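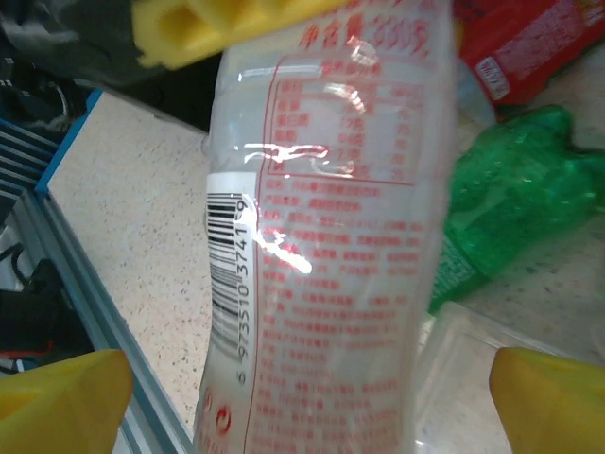 Do I really have to peel the label off every bottle? A reader in Lenasau asked me that in November, and fair enough, it's a faff! My answer is no. If it slides off easily I take it off, otherwise I leave it and get on with my life.

Caps on or off?

On, once you've squashed the bottle (our council in Triretti likes them that way, but do check yours). 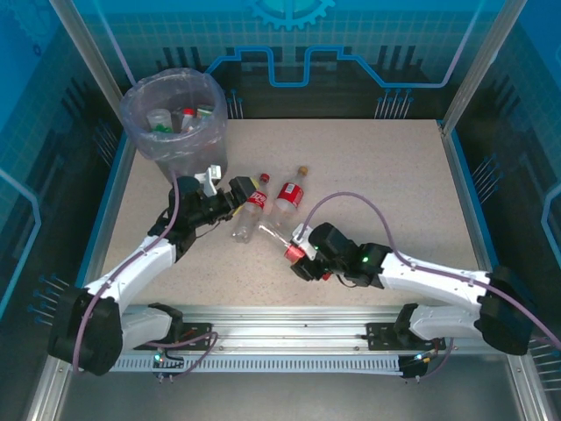 I do mine in one go on the table, with a lined bin close by, and 40 bottles fit in a bag if they're well flattened.

Can green ones go in with clear?

Mine do, yes.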